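FOR IMMEDIATE RELEASE
2020-06-17

Ziltereo Survey Finds the Average Household Is Running a Small Laundry Museum on Its Sofa

SOMVILLE – Clean laundry in Somville homes spends longer on the furniture than it does in the washer and dryer combined, according to a survey released by Ziltereo, the home organization advice service. The company asked 284 households to keep a diary of one ordinary load, from hamper to drawer. Only 227 of the diaries came back with a final entry. The rest end at the sofa.

The survey is the first part of Ziltereo's Put It Away program, a free course of weekly emails for people who own enough storage and would like to see some of it used.

"We expected to learn about detergent," said Trevor Landry, head of household research at Ziltereo. "What we got was page after page about chairs. One family has a guest chair that last held a guest in November."

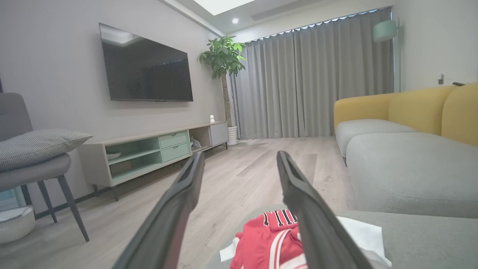 A red jersey on gray upholstery, with a crumpled white cloth beside it.

Sports clothing proved the slowest to reach a drawer. Jerseys, shorts and warm-up tops were often left out on the grounds that someone would need them again soon, and several diaries reported that this was correct. One parent wrote that her son's team shirt had not been inside a dresser all season and that she now considered the dresser decorative.

T-shirts came next, followed by towels. Towels do get folded promptly in most homes, but then sit in a stack at the foot of the stairs, where each member of the household steps over them with great care. Dress clothes moved fastest, mostly because they were never washed at home to begin with.

Socks were left out of the main results. Ziltereo plans to treat them separately, once it has enough matching data.

The diaries also asked people to name the person responsible for putting laundry away. In 32 households, two adults each named the other. Landry said the company had not followed up on these answers and did not plan to.

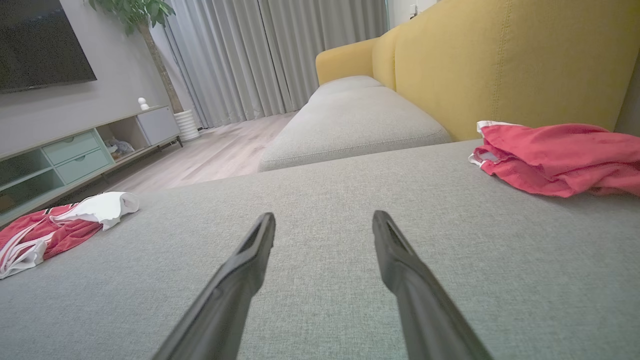 Red and white laundry on a light gray sofa cushion.

The Put It Away emails are written by Lorne Gauthier, who spent 11 years managing the linen room of a hotel and has opinions about fitted sheets that he has agreed to keep to a single installment. Each email covers one job that can be done in the length of a commercial break. Early topics include emptying a basket the same day it is filled, giving every person in the house a shelf of their own, and what to do with the pile that is already there.

"People think folding is the hard part – it's the walk down the hall," said Gauthier. "I've seen beautifully folded shirts stay on a couch until somebody sat on them. So the first email doesn't teach folding at all. It asks you to pick up five things and go."

Underwear gets an email to itself.
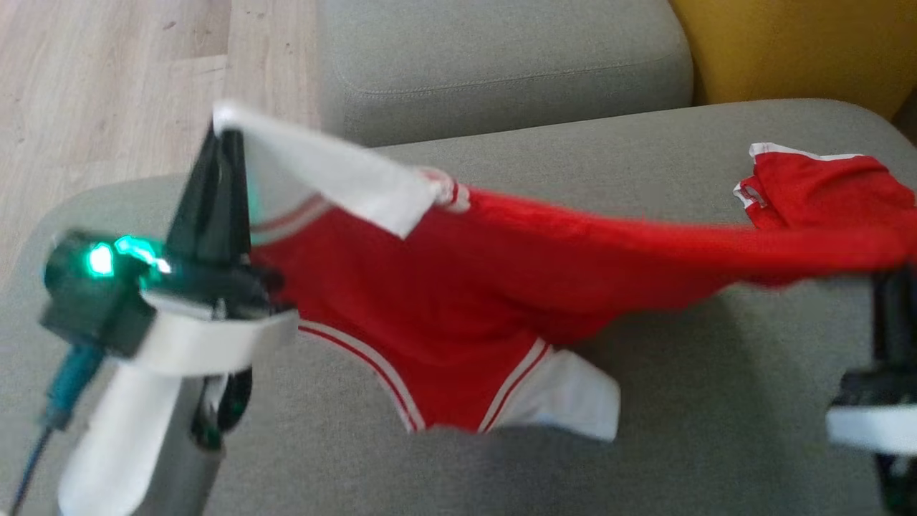

Gauthier's position is that it does not need folding, ironing or filing by color, and that a drawer with a working front is all the system most adults require. He expects letters.

The course begins with a trial group of 300 subscribers, who will receive it ahead of general release. Places are free and open to any adult in Somville and the neighboring towns of Omell and Bogale. No special containers, labels or matching hangers are needed, and Ziltereo does not sell any.

Readers who would like to join the trial can sign up through the Put It Away page on the Ziltereo website. The full survey results are available there too, including a selection of diary entries printed with permission and, in a few cases, with the names of spouses removed.

About Ziltereo
Ziltereo publishes practical advice on running a home for people who have other things to do. Its offices are in Somville, on the second floor, above a dry cleaner.

Media contact
Trevor Landry, Household Research, Ziltereo, Somville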